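Flovcombe Counter Riser with Drawer

Countertop storage box, single pull-out drawer, pipe-style handle
Sold by Rulania Kitchen Storage

The Flovcombe is a wooden box that stands at the back of a kitchen counter and does two jobs. The flat top is a shelf for things used daily. The space under it, normally lost behind a fruit bowl, is a drawer that opens toward the user. No wall fixing is needed and there is nothing to assemble except the handle.

The handle is a straight black bar on two round flanges, running across the drawer front. It can be gripped at any point along its length, so the drawer can be opened from either side of an obstruction. The flanges are screwed through the front from the inside. Check them after the first month and tighten by hand – a power driver will strip the wood.

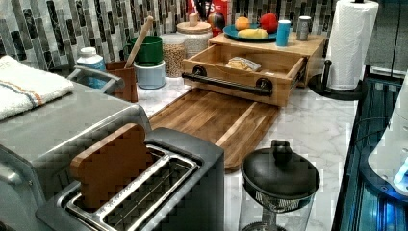
Flovcombe riser with the drawer open, fruit plate and cup on top.

Placement

Stand the riser against the backsplash on a level surface. Marble, other stone and laminate are all suitable. Leave the counter in front clear for the full travel of the drawer, which is 270 mm. A large cutting board may lie in front if it is thinner than the gap under the drawer front. Boards with a raised lip should be tested before the riser is loaded.

Keep the riser 144 mm or more from the side of a toaster or toaster oven. The finish is a hardwax oil and is not rated for sustained heat. Do not place hot pans on the top.

Loading

The top takes a dinner plate of fruit with cups or a small canister beside it. Tall jars and utensil holders are better kept on the counter next to the box, where they do not raise the center of gravity. The drawer is intended for light dry goods: bagged snacks, crackers, tea, wrapped bread. It has no lid or seal, and opened packets should be closed with a clip.

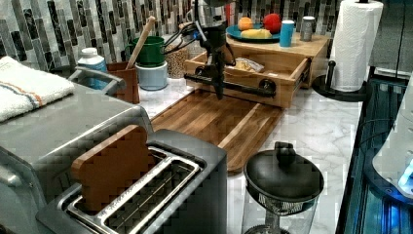

Specifications

Body: solid wood, light finish
Drawer: one, full width, wooden runners
Handle: black metal bar, two flanges
Drawer travel: 270 mm
Drawer cycle test: 2,000 openings, loaded
Feet: four felt pads, replaceable
Country of assembly: see carton label

Care

Wipe with a damp cloth and dry at once. Re-oil the top when water stops beading, usually once a year. The runners need no oil. If the drawer becomes stiff in humid weather, rub a little candle wax along the contact edges – spray lubricants will mark the wood and hold crumbs. The handle needs only a dry cloth.

The matching Imismont cutting board is sold separately.

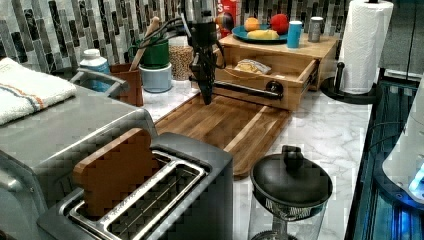
Customer comments

Nowakowski writes that the drawer runs smoothly but comes right out if pulled hard, and asks whether a stop can be fitted. A stop peg is included with current stock. Earlier units can be fitted with the same part, which is supplied on request with two screws and a drilling guide.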